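Rellow — Rat und Hilfe rund um Tierschutz, Pflegestelle und Vermittlung

Pflegekater operiert, Verein schweigt: Wer zahlt die Tierarztrechnung?

Rubrik: Pflegestellen und Verträge
Schlagwörter: Pflegevertrag, Tierarztkosten, Eigentum, Übernahme, Katzen

Bitte keine Namen von Vereinen und keine Vertragsfotos mit lesbaren Adressen einstellen. Die Antworten stammen von Mitgliedern und ersetzen keine Rechtsberatung, auch wenn manche Mitglieder das anders sehen.
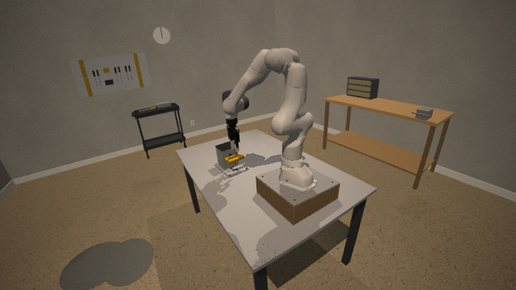 Nustemport, 26. Februar 2021

Elīna Kairys

Hallo zusammen,

ich bin seit sieben Jahren Pflegestelle für Katzen und habe bisher geglaubt, ich hätte alles erlebt, was man mit einem Tierschutzverein erleben kann, ohne ihn selbst zu gründen. Dann kam Palumbo.

Palumbo ist ein grau getigerter Kater, geschätzt mittelalt, übernommen aus einer Wohnungsauflösung in Drollmont und laut Vermittlungstext »unkompliziert«. Den Text muss jemand verfasst haben, der ihn nur im Transportkorb kannte. Er sollte für ein paar Wochen zu mir, bis sich Interessenten finden. Das war im Herbst. Die Interessenten fanden sich auch, sahen ihn auf dem Kühlschrank sitzen, hörten ihn, und fanden sich dann woanders.

Nun zur Sache. Palumbo ging eines Abends immer wieder aufs Klo, presste und schrie, und es kam nichts. Wer Kater kennt, weiß, dass man da nicht bis zum Morgen wartet. Ich habe die Notfallnummer des Vereins angerufen, dreimal, dann eine Nachricht auf die Mailbox gesprochen und eine in die Pflegestellengruppe geschrieben. In der Gruppe bekam ich immerhin fünf Daumen hoch. Danach bin ich in die Klinik gefahren. Harnröhrenverschluss, Katheter, stationärer Aufenthalt, das volle Programm. Es geht ihm gut, er hasst mich jetzt nur etwas gezielter.

Die Rechnung beträgt 1.062 Euro. Ich habe sie bezahlt, weil die Klinik den Kater sonst vermutlich auch behalten hätte, und habe sie beim Verein eingereicht. Antwort: Laut Pflegevertrag seien Tierarztbesuche »vorab abzustimmen«, das sei nicht geschehen, man bitte um Verständnis. Auf meine Rückfrage, mit wem ich um kurz vor Mitternacht hätte abstimmen sollen, kam bisher nichts. Das Verständnis ist bei mir inzwischen ausverkauft.

Im Vertrag steht, dass der Verein Eigentümer bleibt und die Tierarztkosten trägt, Futter und Streu zahle ich. Zu Notfällen steht da nichts außer der Telefonnummer. Meine Fragen:

Muss der Verein zahlen, obwohl niemand ausdrücklich zugestimmt hat? Darf ich Palumbo behalten, bis das geklärt ist? Und darf der Verein ihn einfach abholen? Im April soll er nämlich auf eine andere Pflegestelle umziehen, was mir in derselben Mail mitgeteilt wurde, zwei Zeilen unter den freundlichen Grüßen.

Danke fürs Lesen. Tippfehler bitte dem Kater anlasten, er liegt auf der Umschalttaste.

dosenoeffner_nord

Typisch. Genau deshalb mache ich keine Pflegestelle mehr. Die Vereine sind alle gleich, erst bist du der Engel mit dem großen Herzen, und sobald eine Rechnung kommt, bist du die Frau, die nicht angerufen hat.

Ich würde den Kater behalten und fertig. Wer die Rechnung zahlt, dem gehört das Tier, das ist doch logisch. Bei meinem Schwager war das mit einem Hund auch so, den hat nie wieder jemand abgeholt. Gut, es hat auch nie jemand danach gefragt.

Ansonsten alles ins Internet stellen, mit Namen und Logo. Dann geht es plötzlich ganz schnell.

Gute Besserung an den Dicken!

Nachtrag: Mir wurde geschrieben, dass man das mit dem Internet nicht machen soll. Dann eben nicht.

Aktenkatze

Liebe Elīna, ich bin keine Anwältin, habe aber lange für einen Verein die Pflegeverträge aufgesetzt und kenne das Papier von der anderen Seite. Zuerst muss ich leider meinem Vorredner ins Futter spucken: Durch das Bezahlen einer Tierarztrechnung wird man nicht Eigentümerin. Wenn es so wäre, gehörte mir ein halber Reitstall.

Zur Kostenfrage. Du betreust das Tier für den Verein, der Verein hat sich laut deiner Schilderung zu den Tierarztkosten verpflichtet. Die Abstimmungsklausel ist an sich vernünftig. Sie soll verhindern, dass eine Pflegestelle wegen eines Niesers zum Heilpraktiker fährt und die Quittung hinterherschickt. Bei einem echten Notfall sieht es anders aus. Ein Kater, der nicht mehr pinkeln kann, kann daran sterben, und den Eigentümer hast du zu erreichen versucht. Wer im Auftrag eines anderen handelt und dabei Ausgaben macht, die er nach den Umständen für erforderlich halten durfte, kann sie ersetzt verlangen. Nachzulesen in § 670 BGB, das ist ein einziger Satz und für ein Gesetz erstaunlich lesbar. Selbst wenn man den Vertrag anders einordnet, gibt es noch die Geschäftsführung ohne Auftrag, da landet man bei einem Notfall meist an derselben Stelle.

Wie das in deinem Fall ausgeht, hängt am genauen Wortlaut und an den Belegen. Die solltest du jetzt sammeln, solange das Telefon sie noch hergibt: Anrufliste mit Uhrzeiten, die Nachricht in der Gruppe samt Daumen, die Rechnung mit Diagnose, den Zahlungsbeleg. Bitte die Klinik um zwei, drei Sätze, dass die Behandlung keinen Aufschub duldete. Das machen die meisten, manche murren ein wenig.

Weil es in den Kommentaren immer wieder gefragt wird, hier noch einmal in aller Nüchternheit.

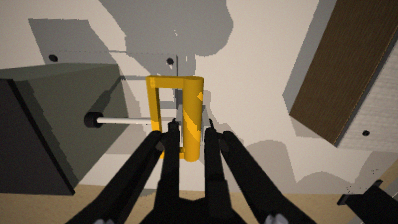 Darf der Verein seinen Pflegekater zurückholen, solange die Rechnung noch offen ist?

Grundsätzlich kann der Eigentümer die Herausgabe verlangen, wenn das Pflegeverhältnis wirksam beendet ist. Ein Zurückbehaltungsrecht wegen offener Auslagen kann es geben, bei einem lebenden Tier sollte man sich darauf aber nur nach anwaltlichem Rat stützen, und in die Wohnung kommt der Verein ohne deine Zustimmung ohnehin nicht.

Was ich vom Zurückbehalten halte, wenn man mich fragt: wenig. Es verhärtet alles, und die Futterkosten laufen weiter. Außerdem steht man bei der nächsten Pflegestelle plötzlich als die da, die Katzen als Geisel nimmt. Der Tierschutz ist klein und telefoniert gern.

Schreib dem Verein lieber einen Brief auf Papier, an die Adresse aus dem Vereinsregister, zu Händen der vertretungsberechtigten Personen. Also ausdrücklich nicht an die Adresse mit »pflegestellen-info« im Namen, die liest im Zweifel dieselbe Person, die auch die Notfallnummer betreut. Hinein gehören der Ablauf des Abends, die Vertragsklausel, der Betrag, deine Bankverbindung und eine Frist mit Datum. Adjektive weglassen. Ich weiß, dass es schwerfällt.

Rührt sich niemand, kannst du einen Mahnbescheid beantragen, das geht ohne Anwalt und inzwischen weitgehend am Bildschirm. Widerspricht der Verein, müsste man vor Gericht, und dann würde ich vorher jemanden vom Fach über den Vertrag schauen lassen. Falls du eine Rechtsschutzversicherung hast, ruf dort vorher an. Die haben übrigens auch eine Abstimmungsklausel.

Halbtagspflege

Ich stimme Aktenkatze fast überall zu und möchte trotzdem ein kleines Wort für den Verein einlegen, bevor hier die Mistgabeln verteilt werden. Ich kenne solche Vereine von innen. Da sitzt keine Rechtsabteilung. Da sitzt jemand nach Feierabend am Küchentisch, hat drei Flaschenkinder im Bad und beantwortet Mails mit Textbausteinen, die vor ihrer Zeit jemand geschrieben hat. »Wir bitten um Verständnis« ist der Textbaustein für alles, auch für Todesfälle und Flohmarkttermine.

Bei uns gab es einmal einen ganz ähnlichen Streit um eine Hündin mit Magendrehung. Die Rechnung lag bei fast 1.900 Euro, die Pflegestelle hatte niemanden erreicht, und im Verein war man wochenlang ernsthaft der Meinung, sie hätte eben noch einmal anrufen sollen.

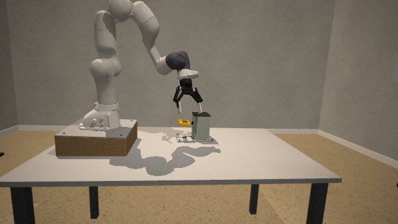
Gelöst hat sich das am Ende durch ein Gespräch, und zwar ein persönliches, mit Kuchen, der nicht gut war. Heraus kam eine Ratenzahlung, die auch eingehalten wurde, und ein neuer Absatz im Vertrag: Bei Lebensgefahr darf die Pflegestelle sofort in die nächste Klinik, gemeldet wird am Folgetag. Seitdem war Ruhe. Der Satz passt auf eine Zeile, ich frage mich bis heute, warum wir dafür einen Kuchen brauchten.

Frag also, ob sie in Raten zahlen wollen, und schlag den Absatz gleich mit vor. Viele kleine Vereine können so einen Betrag nicht auf einmal überweisen und sagen dann lieber »nein« als »gerade nicht«. Das entschuldigt die Mail nicht, macht aber den Brief leichter.

Falls sie dir anbieten, das Ganze »als Spende zu verbuchen«: vorsichtig sein. So ein Verzicht auf Auslagenersatz kann steuerlich als Spende zählen, aber nur, wenn der Anspruch vorher wirklich bestand und der Verein auch hätte zahlen können. Ein Verein, der erst sagt, er schulde dir gar nichts, und dir dann für genau dieses Nichts eine Bescheinigung ausstellt, bringt sich und dich in eine alberne Lage. Und von der Steuer zurück bekommst du sowieso nur einen Teil.

Zum Umzug im April noch etwas, das mir wichtiger wäre als das Geld. Kater mit so einer Vorgeschichte bekommen gern einen Rückfall, und Stress gilt als einer der Auslöser. Lass dir von der Klinik aufschreiben, welches Futter er braucht, wie viel er trinken soll und woran man merkt, dass es wieder losgeht. Gib das dem Verein schriftlich und frag, ob die neue Stelle damit klarkommt. Vielleicht erledigt sich der Umzug dann von selbst. Einen Kater, der Diätfutter frisst und vom Kühlschrank aus predigt, reißt man sich meiner Erfahrung nach nicht gegenseitig aus den Händen.

Und falls du ihn längst behalten willst — so liest es sich nämlich —, dann schreib das auch hinein. Ein ordentlicher Übernahmevertrag, die Schutzgebühr wird mit der Rechnung verrechnet, der Rest kommt in Raten. Ich habe schon schlechtere Vergleiche gesehen, auch zwischen Erwachsenen.

Elīna Kairys

Danke euch allen, auch für den Schwager. Der Brief ist geschrieben, ich habe elf Adjektive wieder herausgenommen, eines habe ich übersehen und lasse es jetzt drin. Die Klinik schickt die Bescheinigung samt Futterplan nach.

Zum letzten Absatz von Halbtagspflege äußere ich mich nicht, solange der Kater mitliest. Ich melde mich, sobald die Frist um ist.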